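Home Kitchen Basics
Handout for Session 6: Bread, Toast and the Countertop Oven
Jun 29, 2023

Hi all. A few of you asked me to write up what I rattled on about last week, so I've typed up my notes and tidied them a little (a very little). Bring this along next time, along with a loaf you actually like eating.

Before you plug anything in

Give the oven some breathing room. I leave a good hand's width at the back and on both sides, and nothing goes on top. I know the top looks like a shelf – mine held a stack of mail for most of one December and I still feel silly about it.

Think about the door too. On the ovens we use in class it swings down toward you, so the strip of table in front has to stay clear. I turn mine at an angle on the table so I can reach in from the side without leaning over a hot door, and I'd love for you to try it both ways and see which one your elbows prefer.

Set out your plate first. You want it close enough that the toast travels a short way, and far enough that the door won't knock it. A bowl can go farther back, out of the way, for butter or chopped tomatoes or whatever you're putting on top.

The bread

Thick slices are my favorite for this. They color on the outside and stay soft in the middle, and they hold up under a wet topping. Thin sandwich bread is fine, but please stay in the room with it! Brown bread is sneaky, because it's already dark and you can't judge by color the way you can with a white loaf. Go by smell, and by how the surface feels when you tap it with a butter knife.

Bread from the freezer can go straight in. Give it 2 extra minutes and don't bother thawing.

The rack

Middle position for plain toast. Move it up one for anything with cheese, and slide the crumb tray in underneath, clean. Move the rack while the oven is cold. I've done it the other way and I have the mark on my thumb to show for it.

What we do in class

Warm the oven with the door shut. Lay one slice flat in the center of the rack, close up, and set your timer for 6 minutes. Look through the glass at the halfway point if your oven has a window. When it's done, lower the door all the way by the handle, use tongs, and let the slice rest tilted on the rim of the plate for a moment. Flat on a cold plate, the bottom steams and goes limp, and then you've made warm bread.

Write down your time and your rack position. Ovens disagree with each other a lot, and your notes from our kitchen will only be a starting point at home.

Cleaning up

Unplug, wait, then empty the crumbs. Wipe the inside of the door with a damp cloth, no scouring pads. Handle last – everyone forgets the handle, and it's the part with the butter on it.

Next session is open sandwiches. Bring something green.

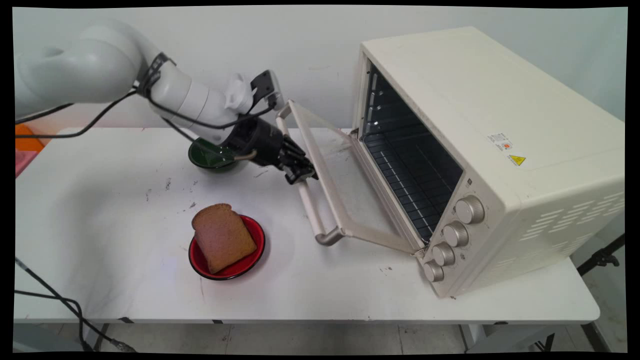 D. Bellamy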